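Tree guards on direct-seeded natives — worth it or a racket?

Posted in Revegetation & Bush Regen

Our landcare group has funding for the creek paddock at Arnatside, and the supplier wants us to put a guard on every one of 3,469 tubestock. The quote for guards is more than the plants. I've read the brochure and the survival claims have no source that I can find. Has anyone compared guarded and unguarded on the same site? Heavy clay, wallabies, the odd hare. Planting in June.
— creekpaddock

wattlebark
Guard them all. We lost the lot one year without.

Drelturholm
I'd want to know what "lost the lot" means before spending money on it. Lost to browsing, or to a dry spring? People blame wallabies for everything.

We did 1,593 stems over 2 winters, every third row left bare. Unguarded wattles did nearly as well as the guarded ones. The river red gums were a different story, chewed to the ground on the bottom flat. So I'd guard the gums and sheoaks and leave the prickly stuff alone — hakea and bursaria look after themselves. 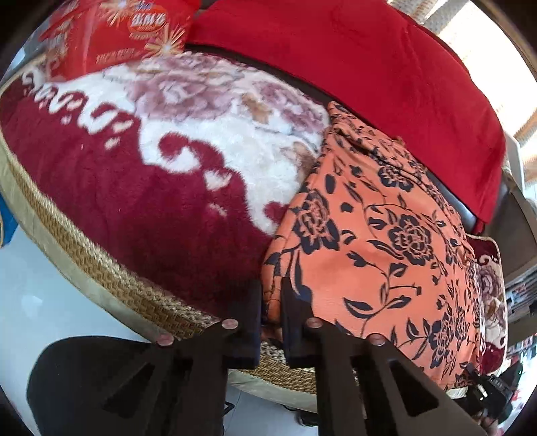
Also ask who collects the guards afterwards. Plastic sleeves end up in the creek, and the quote never seems to include taking them off. Cardboard ones are meant to break down, though ours were soggy by August and half had fallen on the seedlings.

Weed control matters more than any of it, in my opinion. If phalaris is over knee height in October, a guard just marks where the tree used to be.

saltbush67
Does your grant require guards? Ours did. Read the fine print first.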